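Print this item | E-mail to a friend

Clearing the nightstand

The January home checklist from Bromen starts in the bedroom. Take out the drawer contents first, then do the top. Set aside 20 minutes and keep a waste bin beside you. Old receipts and dried-up pens can go straight in.
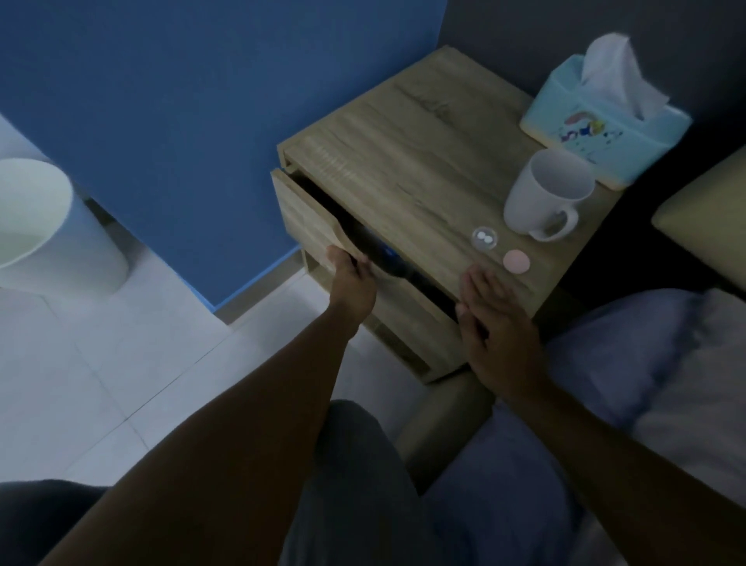
Keep out what you reach for at night, such as tissues and a mug. Tablets should go back in their labeled package if you still have it. Over 300 readers have asked for the full checklist, and copies are at the front desk until 3 p.m.

Print | E-mail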